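Visit to the Letel paper mill, Stamlow

We got to the mill a little before ten and signed in at the gatehouse. Letel makes envelope paper and a heavier stock for folders, and the open day covered both lines. Leokadia Bednarek from the production office took our group around. She has worked there since the second machine was put in and answered most questions without looking anything up.

The tour began in the pulp hall. Bales of waste paper go up a conveyor and into a tank of water, where they are broken down and the staples and plastic are screened out. It is loud in there and we were given ear plugs. From the hall we walked along the length of the older machine, which the staff call Wirus. It was stopped for a felt change, so we could stand close to the rollers. The newer one, Lui, was running and we watched it through the glass.

After that we went up to the planning office, where orders are sorted by weight and width so that the machines are changed over as few times as possible. A full changeover takes 4 hours. Leokadia said the mill had 1,236 orders on the books in January, most of them small.

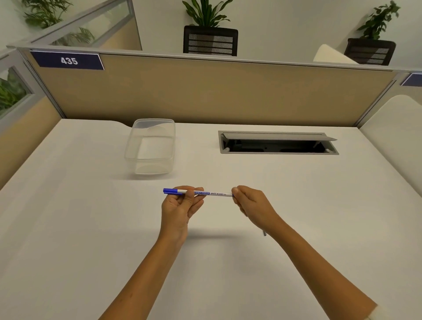 The smallest order they accept is 400 kilos. Customers who want less are sent to a dealer in town who buys the ends of rolls and cuts them down.

The last stop was the finished goods store, which holds more than 1,000 reels. They are stacked on end and moved with clamp trucks. Visitors have to stay behind the yellow line, and we only had ten minutes in there.

Coffee was served in the canteen afterward. Parking is free but the lot fills up early, and the walk from the Stamlow bus stop is uphill. Wear flat shoes, as the stairs in the pulp hall are open grating.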